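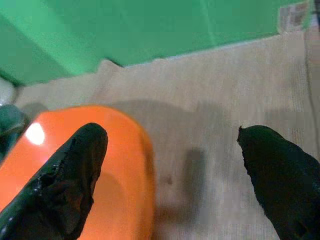 Jellov Table Setting
README, second version

Jellov is a collection of short recordings about setting and clearing a small table. The subject is ordinary tableware: bowls, plates, and the mats under them. Kanchan Joshi prepared the tables and Nnamdi Anozie wrote the labels. I am Babita Bansal and I keep the files in order, so please write to me if a file does not open.

Contents

The collection has 1,320 recordings. From these, 151 are kept apart for testing and should not be used for training. Another 74 have no label for the end of the action, and they are listed in the file missing_end.txt. We left them in the collection for people who only need the beginning.

What is on the table

The orange bowl is the object we use most. It is plastic, wide and shallow, with a shiny surface and a flat round base. The labels call it "bowl_orange" in every recording. In the first version some labels said "dish," and these are now corrected.

The dark teal plate is "plate_teal." The mat is "mat_beige." It has a woven texture and it does not always lie flat, so the height of the bowl can change a little from one recording to the next.
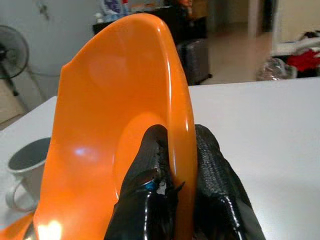
The label "tilt" is used when the bowl stands on its edge or leans clearly to one side. When the base is flat on the mat or on the white tabletop, the label is "rest." Between these two we had many discussions. Nnamdi's rule is to write "tilt" if you can see a space under the base, and we followed it for all recordings.

Known problems

The orange plastic reflects the lamps. White spots appear on the inner wall, and a program which looks for color alone may divide the bowl in two parts. Please check this before you report a result. 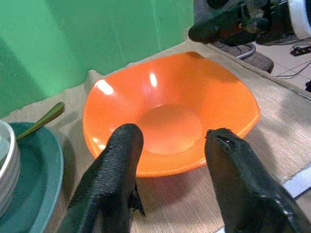
The edge of the mat is not a good reference line for measuring position. Use the base of the bowl for this. The column "mat_angle" is old and will be removed in the next version.

Changes

Baltasar Zúñiga repaired the time column in February. Recordings made on Saturday evening had the wrong hour before this.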